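3.2 Floor coverings and the sound of footsteps

In the second part of the study we looked at the entrance halls of the apartment buildings in the Bumance district. Residents had complained mostly about impact noise in the evening, and the earlier survey by Buschmann gave only one value for each building, without regard to the floor covering. We therefore grouped the 14 halls by covering: carpet, vinyl, and ceramic tile. In each hall the measurements were repeated on 3 different days in January, always with the outer door closed.

The tiled halls were the most difficult group. Tile size, joint width and the layer under the tile all differ from building to building, and the owners could seldom tell us what is under the surface. For this reason we do not report a single correction value for tile.

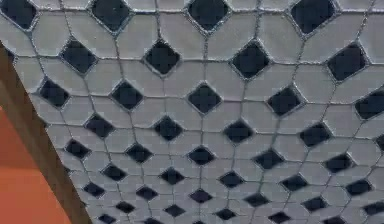 Figure 2. Octagon-and-dot tile pattern with pale gray octagons and dark inserts (rendering).

The reverberation time was longest in the halls without any soft material on the walls. In two buildings on Plistora Street a textile panel had been placed near the stairs, and there the residents judged the noise as less disturbing, although the measured level at the apartment door was almost the same. We think that this difference comes from the duration of the sound – a short step is forgotten faster than a long one.

The questionnaire was sent to 800 households, including those in the Vunda buildings which have no common hall. Their answers are treated separately in Section 4, as they cannot be compared directly with the measured values.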